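3. Collection of Demonstrations

3.1 Workstation

All demonstrations reported in this paper were recorded at a single workstation, referred to below as the Twal station. The arm travels on a linear rail beside a stone-patterned tabletop and carries a two-finger gripper. A small camera is fixed at the wrist and moves with the hand. Its view was shown to the operator during remote sessions and was stored in the demonstration record in every session, whatever the control mode.

The station was not cleared or standardized beyond what the task required. Lighting came from the ordinary ceiling fixtures of the laboratory, and the surface of the table was left as it was, veined and unevenly colored. Earlier work by our group used a plain white mat under the objects. Policies trained in that setting did poorly when the mat was removed, and we decided to accept the harder background from the start.

3.2 Control Modes

Demonstrations were given in 2 modes. In the hand-guided mode, the operator held the arm near the wrist and moved it through the task while the joints were kept compliant. Opening and closing of the fingers was commanded by a foot pedal, so that both hands stayed free for guiding. In the remote mode, the operator sat at a separate desk and drove the arm through the Ralletti handset, a six-axis controller with a trigger for the fingers. The operator could not see the table directly and worked from the wrist view and one fixed overview camera.

The two modes produce different kinds of data. Hand guiding gives smooth paths and natural changes of speed, but the operator's arm or sleeve may enter the wrist view, and the forces measured at the wrist include those applied by the operator. Force readings from hand-guided sessions were therefore dropped before training. Remote demonstrations keep usable force readings and a cleaner view. They are slower, and they contain pauses in which the operator stops to judge distance. We kept these pauses in the raw record and shortened them only in the training copy.

3.3 Task

The task concerns the handling of thin, flat metal parts. Such parts are difficult for a parallel gripper for a simple reason: when they lie flat, they offer almost no height to grasp, and when they are held on edge, a small error in wrist angle lets them turn between the fingers. A demonstration consists of approaching the part, closing on it, lifting it, carrying it over a target item on the table, and lowering it to a stated height. Other items were left on the table within reach of the arm, and the operator was instructed to avoid contact with them.

Figure 3 shows the working area from the wrist camera with a strip held at the fingertips.

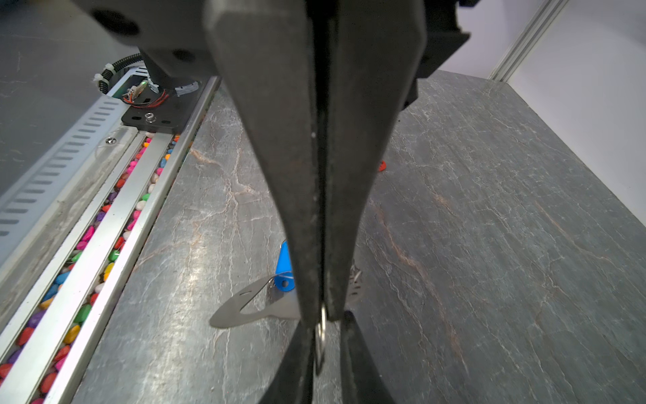

Figure 3. Wrist camera view. A thin metal strip is held vertically between the fingertips above a flat metal plate; a blue tapered object stands to the left of the jaws.

The view in Figure 3 also makes clear a limitation of the arrangement. The jaws occupy the middle of the view and hide part of the plate beneath them, so that the region of greatest interest is the one least visible to the operator. Most operators learned to fix the sideways position of the hand while still high above the table and then to descend in a straight line. Some preferred to approach at a slight tilt and correct the angle at the end. We did not enforce either method, and both are present in the data.

3.4 Procedure

Each of the 16 operators completed a practice period before any recording was kept. Practice ended when the operator judged that the controls were familiar, and no performance threshold was applied. Operators then alternated between the two modes in blocks, with a rest between blocks. Half of the group began with hand guiding and half with the remote mode.

An operator could discard a demonstration immediately after finishing it by pressing a key, and was asked to do so if the part had been dropped or if another item had been struck. Discarded demonstrations were saved in a separate folder and are used only in the failure analysis of Section 5. After removal of these and of 42 records with missing camera data, 1306 demonstrations remained.

3.5 Recording and Labeling

Joint positions, finger opening, wrist forces and both camera streams were written by the Flemix recorder to a common clock. The start of a demonstration was set at the first motion of the arm and the end at the operator's key press. Phase labels (approach, close, lift, carry, lower) were assigned automatically from finger opening and hand height, then checked by one member of the team against the wrist video. Where the automatic label and the video disagreed, the video was followed. Disagreements were concentrated at the boundary between closing and lifting, particularly in remote demonstrations, where operators often closed the fingers in several small steps before raising the hand.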